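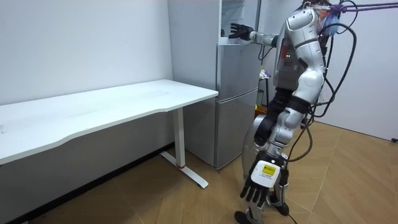 Humanoid at the refrigerator, hand open at the upper door, cables hanging behind the back.

Search our shop Enter keyword or item no. Go

Cernance Room Practice Kit for Humanoid Robots
Made by Irnetum, packed and shipped from our Brulladgate workshop

If you have a walking robot working among ordinary furniture, you probably already have a set of house rules, even if they live in somebody's head or on a sticky note by the light switch. The Cernance kit is our way of getting those rules onto the wall, onto the floor and into a binder, so that everyone who comes through the door works the same way. We put the first one together for our own rooms, kept fussing with it through a long winter, and started selling it when visitors kept asking where they could get one (we were flattered, of course!).

What comes in the box

The main item is the practice binder, 39 pages, printed on heavy wipe-clean stock and written in plain words. With it you get 10 floor markers, 4 wall cards, a pad of start-of-session sheets and 2 lockout tags with room for a name and a time. The binder opens flat, which sounds like a small thing until you are trying to read it with one hand on a stop button.

How the rules are laid out

We sorted everything by what the robot is about to do, and we're still glad we did. There's a section for standing and walking, one for reaching, one for doors and drawers, and one for the end of the day. Each opens with a short check you can read aloud in less than a minute, and then goes into as much detail as you care to have.

The walking section spends a good while on cables, and we make no apology for its length. Before the robot takes a step, one person follows every cable from the body to wherever it ends, by eye and then on foot. Loops at the back should hang clear of the knees and hips through the whole planned path. Anything on the floor gets moved out of the walking line or covered, and if it can't be, the path changes. The same goes for straps and overhead supports: look at the slack at both ends of the walk, and look again after every turn.

The refrigerator pages are the ones people tell us they copy the most. A tall door is a fine first task because everybody knows how it ought to move, but it swings out into the very space where the robot is standing. We ask you to settle the robot's stance first, mark it, and open the door by hand through its full swing to be sure it clears the body and both arms. Clear the nearest tabletop before you begin. Keep people off the hinge side and out of reach of the free arm as well as the working one, and please don't lean in to help with the handle while the drives are live. If the hand misses, let the arm come back to its rest position and start again from there.

The wall cards cover who may start motion, who may stop it (anyone, always), what to do after a stumble, and how to leave the room at night.

A word about standards

The kit is a set of working habits, and it sits alongside your own risk assessment and the safety standards that apply where you are. It doesn't certify anything, and it shouldn't be used to replace the manual for your robot. Where the two disagree, follow the manual and write the change into the margin; we left wide margins for just that purpose. Your safety officer may want to read the whole binder before it goes into use, and we think that's a lovely idea.

Choosing a version

The standard kit suits one room with one robot. If you run several rooms, the Smits edition has the same text in loose sheets, with blank dividers so each room can keep its own pages for its own furniture. Floor markers peel up cleanly from sealed tile and vinyl, though we'd try one in a corner first. They don't hold well on carpet, and we haven't found a glue we like for it yet.

Refills and updates

Session pads, tags and markers are sold separately. Revised pages go out each December to everyone who has registered a binder, along with a sheet showing which old pages to pull. The registration card is tucked inside the back cover, behind the spare tags.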